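External display drops to low resolution after waking from sleep
Last updated: September
2 min read

Reported by: Jana Görtz, Parkside office
Hardware: Skideck 14-inch laptop with OLED panel, Benedetti USB-C dock, one external monitor
Status: Resolved, with a follow-up open

Problem as reported

The laptop wakes from sleep and its own screen comes back normally. The external monitor stays black for several seconds, then comes up at a much lower resolution than before. Windows that were on the external monitor have all moved to the laptop panel. Unplugging the dock and plugging it back in fixes it until the next sleep. Jana says it started after the last round of updates but can't say which one.

First checks

Swapped the USB-C cable for a known good one. No change. Moved the monitor from the dock's left video port to the right one. No change. Connected the monitor straight to the laptop and put it through sleep and wake several times. It came back at full resolution each time, so the monitor and the laptop's own port look fine.

Scaling on the laptop panel was set to 200 percent and on the external monitor to 100. Set both the same to rule that out. The fault came back on the second wake. Put the scaling back the way Jana had it.
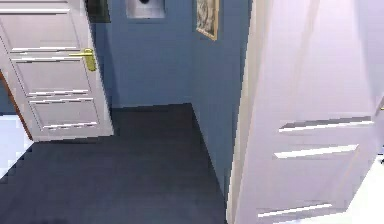
Next step was the dock firmware. The dock was on version 2 and the Skideck support page lists a newer one for this model. The updater failed twice with "device busy". It ran once the monitor was disconnected from the dock and the laptop was on its own charger. The update took nearly 17 minutes and the dock restarted by itself at the end.

After the update the black screen on wake was shorter, but the resolution was still wrong about half the time. The event log showed the graphics driver reading the monitor's details before the dock had finished starting up. It got nothing back and fell to a default mode.

Fix

1. Removed the graphics driver and installed the one from the Skideck page, replacing the version that came through automatic updates.
2. Turned off power saving for the USB hub in the dock.
3. Turned off deep sleep on the monitor itself, in its own menu.
4. Restarted, then ran repeated sleep and wake tests with the lid closed and with it open.

No failures after that. Jana used it for the rest of the afternoon and reported no problems. The refresh rate also stays where she sets it now, which it didn't before – she hadn't mentioned that one in the ticket.

Notes

Step 3 may not be needed. I didn't test without it. If the monitor feels warm when idle or the standby light stays on, turn deep sleep back on and see if the fault returns.

Panel brightness on the laptop was at full with the taskbar always showing. Set the taskbar to hide and the screen to turn off after a few idle minutes, as we do on the other OLED machines.

Follow-up

The automatic update will probably bring the old driver back. It is blocked on this laptop only. Skustden has the request to block it for everyone on the same dock. Leave this ticket linked until that is done.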